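The Bimordale Building Newsletter: Front Desk and Shared Rooms

Lost property moves to the Solono Room in February

Anything left behind in the shared rooms will be kept in one place starting next month. Until now, lost items have gone to whichever desk was closest, so a scarf left in the reading room might be upstairs while the matching gloves were in a drawer by the side door. From February, all of it goes to the Solono Room on the ground floor, next to the mail shelves.

The room will be open for pickups from 8:30 to 10 in the morning and again from 4 to 6 in the afternoon. If you can't make either time, leave a note at the front desk with your name, what you lost and the last place you had it. Someone will look and put a reply in your mail slot.

We went through both old cupboards before the move and logged 82 items. The largest group was umbrellas, followed by water bottles and single gloves. There were two bicycle helmets, a framed print of a harbor and a full set of measuring spoons. Small electronics made up a good part of the rest, mostly chargers, earphones and adapters with no name on them.

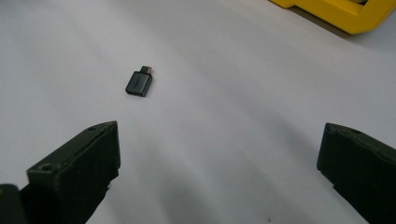 By the Newsletter Desk
Filed under: Building News, Shared Rooms

Small things are the hardest to return. One black adapter looks much like another, and the people who lose them often buy a new one before thinking to ask. If you carry chargers or adapters between floors, put a strip of tape with your unit number on each one. The front desk has tape and a marker you can borrow.

How long we keep things

Most items will be held for six weeks. After that, clothing and household goods go to the Suksawat thrift shop, which picks up on the last Monday of the month. Electronics in working order go on the free shelf beside the mail room. Broken ones go in the recycling bin at the loading door.

Wallets, keys, ID cards and phones are treated differently. They are locked in the office and are never put on the open shelves. To claim one, come in person and be ready to describe it. For keys, we will ask how many are on the ring and what else is attached. Keys nobody has claimed after six weeks stay in the office until the end of the year.

Food and opened toiletries are thrown out the same day. This includes lunch boxes with food in them. We will wash and keep the box if it looks worth keeping, but please don't count on it.

If you find something

Take it to the front desk and fill out a paper tag. The tag asks for the room and the time you found it – a guess is fine. Please don't leave items on the radiator in the lobby. Several things have been picked up from there by the wrong person, including a gray coat that took two weeks to come home.

Items left on the Jultard shuttle are not handled here. The shuttle drivers keep their own box at the depot, and you will need to ask them directly. We can give you the number.

New shelves and bins

The Solono Room has been fitted with open shelving and labeled bins, paid for with $400 from the shared rooms budget. The bins are sorted by type, with one each for hats and gloves, bottles, books, cables and toys. Coats hang on the rail behind the door. The old cupboard on the second floor will be emptied and used for folding chairs, which have been stacked in the hallway since the fall.

Anyone who lost something before the move is welcome to look through the bins during opening hours. All 82 items from the old cupboards are there now, and the six weeks for those will be counted from the day the room opens. The harbor print is on the top shelf, on the left.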